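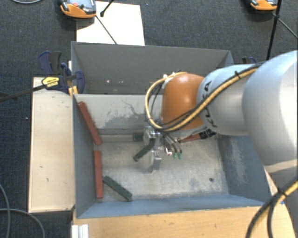
Household Food Waste in Two Districts of Ballow

Summary

The project compared kitchen waste from 200 homes in the Astholm and Sayce districts over five weeks in April and May. Households weighed their scraps each Tuesday and entered the weight on a paper form. Bread and salad greens were the largest groups in both districts. Homes in Sayce threw away less fruit - a result the group could not fully explain. Forms with missing weeks were left out of the averages. A later study should include apartment buildings, where shared bins made weighing difficult.

Related reports
Bus Use in Rundau
Rainwater Storage at Sayce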